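**Vilturach** is a bin sorting station built in a shared workshop of the same name. It takes small parts and soft items from open storage bins and moves them to another place on the same table. The station was made by members in their free time, and its notes are free for other workshops to copy. The work started in February and the station is still being changed.

## Background

The workshop had a problem that is common in such places. Members left small items in whichever bin was nearest, and the bins became mixed. The first plan was a simple machine with rails, called Stidodia, which moved a suction cup above the bins. It could lift flat pieces of card, but it failed with cloth and with crumpled paper, as the cup could not hold the air. Stidodia was taken apart, and its motors were used in other projects.

The second plan used a jointed arm with a two-finger gripper. This is the plan that became the present station.

## Construction

The station stands on a slotted aluminum table. The slots are useful in a build of this kind, because a part can be fixed at nearly any point and moved again later without drilling. The base of the arm is mounted at the right side, and the bins stand in one row on a flat block, so that their fronts are easy to reach by hand as well.

Posts and a crossbar of aluminum form the structure around the table. A power strip is mounted above the crossbar, which keeps the plugs off the working surface. The blue cloth at the back gives the vision program a plain background. The members recommend a cloth without pattern, but the color is a matter of taste - as long as the program is adjusted for it.

Most of the table in front of the bins is covered with flattened cardboard. It is cheap, it protects the fingers of the gripper when a height is set wrong, and it can be changed when it is worn. 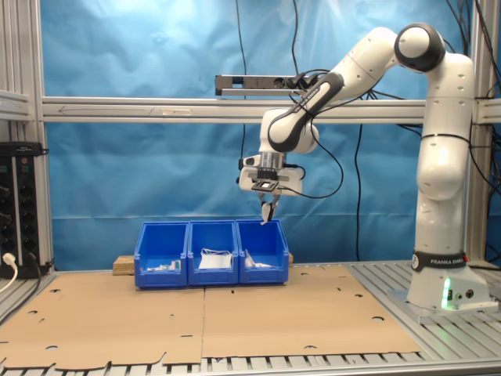
## Software

The control program is named Onyeka. It keeps a list of bins, and for each bin it stores a safe height, a lowest height and a closing force. The safe height is 200 mm above the rim by default. During the first tests with a new bin, the speed is limited to 5 percent of the normal value.

A second program, Prultell, chooses the point where the gripper should close. It works well with stiff objects. With soft material it often chooses a fold that is too thin, and then the fingers close on nothing. In this case Onyeka opens the gripper, goes up to the safe height and tries again with a new point.

## Testing

A full test consists of 300 picks, 100 from each of three bins. The items are put back by hand after every round, and they are not arranged in any special order. A pick is counted as good only if the item is released at the target place. Items which fall on the way are counted as failed, even when they land near the target.

## Limitations

The station does not know the weight of an item before it lifts it. Items standing close against the wall of a bin are difficult, as one finger needs space between the item and the wall. Long straps and cords can also hang over the rim and pull a second item out.

## Status

The last change to the build notes is dated 2020-09-10. It describes a new way to fix the bin block to the table - the older clamps were in the way of the gripper.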